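Passing over nine minutes at a time

By Igor Trnka
Tuesday, June 4, 2024

Romana Tichý came to our meeting with a printed list of times, and before we started to talk she laid it next to her coffee. These were the passes of the day. A pass is the period when a satellite is above the horizon of the ground station, and for the people who work with the small satellite Pilar, the whole day is built on them.

"I read this list before I read anything else in the morning," she told me. "My sister says I should put it on the fridge like a school timetable. I did put it on the fridge."

Pilar was released into orbit in April from the space station, at a height of a little over 400 kilometers. It is a small box made by the firm Brutbridge, and it carries one instrument, a sensor which measures how the thin upper air slows the satellite down. Tichý leads the operations. She plans what the satellite shall do, she writes the commands, and she sits at the console when they are sent from the ground station at Psarras.

She did not study for this work. Her degree is in geodesy, and for six years she measured railway embankments. I asked how one goes from embankments to orbits, and she thought that the distance was smaller than it sounds.

"In both cases you want to know where a thing is and how much it moved since the last time," she said. "With an embankment you hope that the answer is zero. With a satellite you would be very worried by zero."

The job was offered to her by Ľudovít Bednárik, who had built the antenna at Psarras and needed a person who is patient with coordinates. In the first weeks she mostly listened to other satellites. Bednárik made her follow them by hand, with the computer switched off, so that she would feel how the signal changes its pitch when the satellite comes closer and then goes away. She found this old-fashioned at the time. Now she does the same with new colleagues.

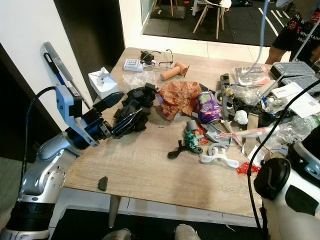 The first contact with Pilar did not come on the first pass, and not on the second. After the release, the satellite has to wait before it may open its antennas and transmit, so that it does not disturb the station. The team knew this and had counted it in, but the third pass was also silent. On the fourth they heard something very weak, and it was on a slightly wrong frequency.

"Kamil heard it first," Tichý said, meaning Kamil Bartoš, the radio engineer. "He did not say anything. He only put his hand up, like at school, and we all stopped talking. Then I saw the line on the screen also. It was thin and it was bent, but it was bent in the right way."

What she remembers best from that evening is the number for the battery voltage. It was the first value they could decode, and it was normal. She wrote it on the back of the pass list and still has the paper.

I wanted to know what had been wrong with the frequency. She explained that the orbital data in the first days are not very good, because many small satellites are released close to each other, and for some time it is not clear which one is which. The team had been following a neighbor. When they changed to the next object in the catalog, the line on the screen became straight, and the data came in without gaps.

"So for three passes we pointed a very good antenna at somebody else's satellite," she said. "I wrote to them later. They had been pointing at ours."

The most common misunderstanding, in her experience, is that the operators are always connected. People imagine a big room with a map on the wall, and a person who can speak with the satellite at any moment. At Psarras there are two desks and a heater. For most of the day Pilar is over oceans or over other countries and is alone with its list of commands.

For this reason the planning takes much more time than the contact itself. The team uses a program called Gustard, which Branislav Malý wrote for them. It takes all the wishes, for example a measurement at a certain latitude or a change of a setting, and it puts them in an order that the battery and the memory can carry. Tichý trusts it, but she reads every plan line by line before it goes up. Once it placed a measurement at the same minute as a transmitter test, and this was formally allowed but not wise.

"Branislav says that the program did what I asked for," she said. "He is right, and this is the problem with it." 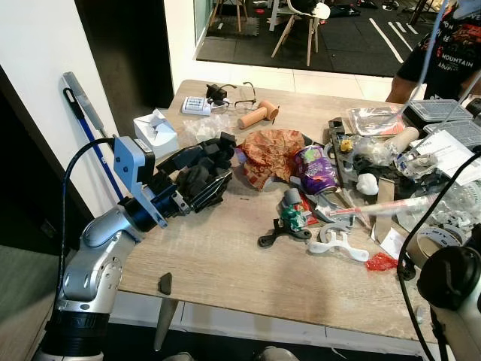
How long is a normal pass?

"Nine minutes if the satellite goes high over the station. If it stays low near the horizon, we have maybe four minutes, and the trees take one of them. We send the commands first and download after, because the commands are short."

She would rather lose data than commands, she added. The data stay in the memory and can be requested on the next pass. A missed command can mean that the satellite follows an old plan for half a day.

There have been bad days. In the third week, Pilar restarted by itself twice in one night and went into its safe mode, in which it switches off the instrument and sends only a short beacon. Tichý was at home and received the alarm on her telephone. She drove to Psarras through the rain and reached the console four minutes before the satellite rose.

She described what she did then very exactly, as if she was again sitting there. She did not try to repair anything. She asked only for the log, the last 50 entries, and she let the rest of the pass go by. Between this pass and the next one she had an hour and a half to read.

"It is hard to do nothing when you have the contact," she said. "Your hands want to send a command. But if you do not know what happened, then every command is a guess, and you will have two problems in place of one."

The cause was a counter in the software, which had reached its limit. The correction was small. It took the team two days to test it on the copy of the satellite which Brutbridge keeps, and then one pass to send it. Since then Pilar has not restarted without permission.

The measurements themselves are going well. The sensor has already recorded one strong disturbance from the sun, when the upper air became denser and Pilar lost 200 meters of height in one day. On a normal day it loses much less. Such numbers are useful for everyone who has to predict where objects in low orbit will be next week, and Tichý now sends them out every Monday.

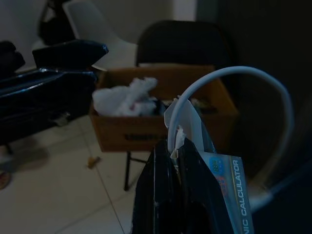

The lost height also means that the mission has an end, and everybody on the team knows more or less when. Pilar has no engine. It will sink slowly at first and quickly in the last weeks, and then it will burn up in the atmosphere, probably before next summer. I asked if she thinks about this.

"Of course, it is in the plan. The last weeks are the most interesting for us, because almost nobody measures so low," she said. "We want to hear it as long as possible. Kamil is already making a calendar of who sleeps when."

For those weeks they will need help, because one station is not enough. Radio amateurs in several countries are already receiving the beacon and sending it to Psarras by a web form. So far 200 reports have arrived. Some come from people with large antennas on the roof, and one came from a man who held a small antenna in his hand on his balcony and apologized for the noise. Tichý answers all of them herself, usually in the evening. She checked his report against her own data, and he had received two values which Psarras had missed.

I asked if there will be a second satellite. Brutbridge would like to build one with a bigger battery, and Bednárik has drawn a second antenna, but the money is not decided. Tichý would like to have a better view to the north before anything else. There is a row of poplars on that side, and they belong to the neighbor, who likes them.

During our conversation she looked at the list only once. The next pass was a low one, four minutes in the southwest, and Bartoš was at the desk for it. All the same she took out her telephone at the right minute and waited until his message came. It had one word in it and the battery voltage. She showed it to me, wrote the value on the printed list beside the time of the pass, and asked if I had more questions, as the high one was at ten past five and she wanted to be there for it.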